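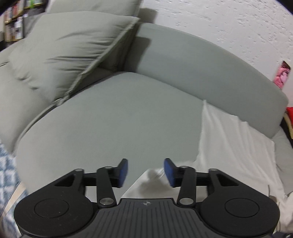
Clamcombe Home Robotics Lab – Methods and Equipment Reviews

Review: the Skirix Practice Kit for hand-held gripper work in homes

The Skirix kit is a set of working rules for people who record household tasks with a hand-held gripper. It comes as a spiral-bound booklet, a pad of pre-session forms, and a roll of stickers for marking grippers that have been checked. There is no software and you don't need an account. We used it through August on fabric jobs: picking up sheets, straightening blankets, folding and moving loose cloth on sofas and tables. Before that we had a page of house rules that had been edited by too many people.

We used the kit with our Lutach grippers, the ones with the blue finger pads and the riveted linkages. The booklet is written for any two-finger hand-held tool, and almost all of it carried over. The only place we had to pencil in changes was the pad inspection page, which assumes flat hard pads and talks about scratches. Ours are soft and textured, so we look for torn edges and lint.

What the rules cover

There are 10 rules, each on its own spread. The left page has the rule and the right page has the common ways of breaking it. The order follows a working session, so you start with permission and privacy, go on to the room, then the tool, then the recording, and end with putting the room back the way it was.

The privacy rule is the strongest part of the booklet. It asks the person recording to stand where they will be working and look at everything the camera can take in, including walls and shelves well outside the work area. With a wide lens this matters a lot. You can be working on a sofa cushion and still have a bookshelf in one corner and a picture on the wall in another. The rule doesn't ask you to strip the room. It asks you to remove or cover anything with a name, an address or a face on it, and to leave the rest alone. Our old page said "clear the background," and people took that to mean they should empty the shelves, which took forever and made every home look the same.

The rule on the work area is nearly as good. It says that ordinary clutter stays, provided the householder is happy with it and it can't be damaged. Throw pillows, a patterned blanket along the side of the seat, a sheet lying in folds – all fine. Anything sharp, breakable or hot goes to another room. Small things that could get caught up in fabric have to be noted on the form before the first recording.

The tool rule is short. Check the pins, check both pads, open and close fully, and check that the fingers meet evenly. If one pad is changed, change the other as well. We were already doing most of this, though not every time. The form has a box for it, and people do fill in boxes.

Fabric in practice

Cloth gets 3 pages of its own near the back, and this is where I expected the booklet to be thin. It's better than I thought. It sets out what counts as a proper grasp: cloth between both pads, held, with nothing else pinched along with it. A fold that is only pressed against one finger doesn't count. That sounds obvious, but two people watching the same clip will often disagree about it, because a bunch of cloth near one fingertip can look like a grip while the other pad is still hanging open. The booklet tells you to label those moments "contact" and keep them.

It also says to watch what is under the cloth. Cards, packaging and small items slide beneath a fabric edge and move along with it. If you see one sticking out, you finish the attempt and then note it. You don't reach in with your free hand halfway through. I agree with that, and it was the hardest habit to break on our team.

Cables get a line too. Keep them on the outside of the wrist and clear of the linkage. I would have liked a full page on this. On a table the cable tends to come round from the side, and if there is loose fabric there, it will find it.
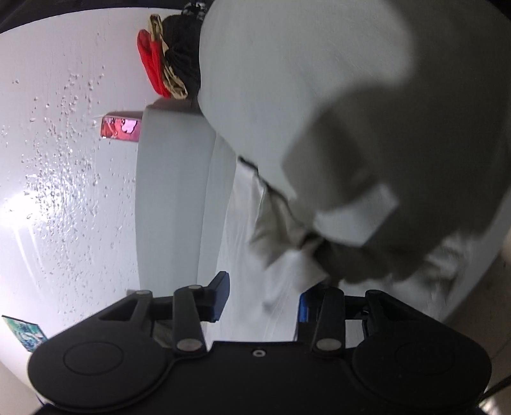
Lighting is the weak section. The booklet says "use even room light" and leaves it there. That is fine for a matte sofa. On a glossy white surface you get a hard glare spot, and your own arm can put a soft shadow over half the cloth you are trying to pick up. Neither one is a reason to stop, in my opinion, since homes have glare and shadows in them. But a rule book should say whether to record it, note it, or move the lamp. We added our own line: leave the light as the household has it, and write down any strong glare on the form.

The forms

One sheet per session, printed on both sides. Front for the room and the tool, back for the recordings. By the end of August we had 573 recordings logged this way, and when I went back to find every one done on a shiny surface, it took a short afternoon. With our old notes I wouldn't have tried. The paper is thin and marker goes through it, so use a ballpoint.

The stickers are less useful. They don't hold on ribbed plastic, and on the rounded parts of the housing they lift at the edges. We put ours on the carrying case.

How it compares

We also looked at the Cocco field guide, which costs less and covers much the same ground. Cocco is better on batteries and storage. It has nothing on soft items beyond a warning to keep them out of the joints, and its privacy section is a single paragraph. If your work is mostly cups, boxes and drawers, it may be all you need. For bedding, clothing and upholstery I would pay for Skirix.

What I would change

– A real section on light, with glossy surfaces and shadows treated separately.
– Pad inspection notes for soft pads.
– More on cables.
– Thicker paper on the forms, or a file we can print ourselves.
– Drop the stickers and lower the price.

New people here now get the booklet to read before they touch a gripper, and they do their first 2 sessions with it open next to them. The spiral binding helps, as it lies flat on the arm of a sofa. We have reordered the forms and plan to keep using the kit, with our pencil notes typed up and taped inside the back cover.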